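Minutes, Likow District Police Liaison Group
September 11, 2025, community room, Kavetti Street station

Present: the chair, the station sergeant, two councillors, the Meijer Road traders' delegate, the secretary (minutes). Apologies from the regional superintendent, whose apologies are now a standing item in all but name.

**1. Previous minutes**

The July minutes were accepted after "robust discussion" was changed to "discussion" at the request of both parties to it.

**2. Station front counter hours**

The sergeant tabled the region's proposal to close the counter at 6 pm. Residents may use the intercom after that. The traders' delegate asked whether the intercom had been repaired. The sergeant said a work order existed. Councillors noted that it had existed in July too.

Moved that the group write to the region opposing the change until the intercom answers. Carried.
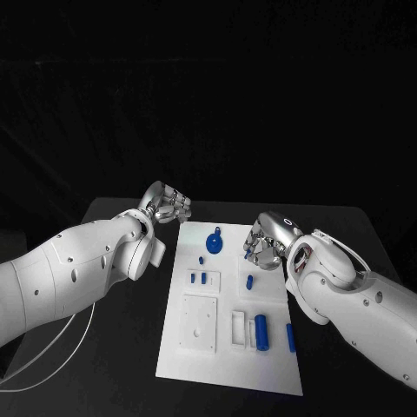

**3. Proposed merger with Jultetti command**

Under the draft plan, rostering for Likow would move to Jultetti and the local inspector's position would be left unfilled, a condition it has been practising for 6 months. The sergeant was asked for a view and said it would be improper to have one. The minutes record that the sergeant sighed.

The region received 200 submissions on the plan and has summarized them in a single paragraph. One councillor asked to see the originals. The secretary will request them, and will also ask who wrote the paragraph.

The chair reminded members that the group is advisory. Members said they had noticed.

**4. Speeding on Meijer Road**

The delegate asked again for the limit outside the shops to drop to 30. Police support it, council supports it, and the road belongs to the province. A joint letter will go out over both signatures. The wording was settled quickly, the previous letter having received no reply and needing only a new date.

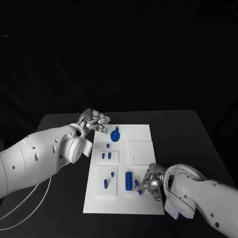 **5. Complaints procedure**

The new complaint form asks residents to name the officer involved in the first box and assures them in the second that no names are required. The sergeant will take this up with head office. Until it's fixed, the counter will keep handing out the old form, of which there is a generous supply.

**6. Other business**

Parking behind the station was raised. The chair ruled it out of order and it was discussed at length.

**Actions**

- Secretary: letter to the region on counter hours; request for the original submissions.
- Sergeant: intercom work order; complaint form.
- Councillors: joint letter on Meijer Road.

Next meeting to be set once the superintendent's office confirms a date the superintendent can attend.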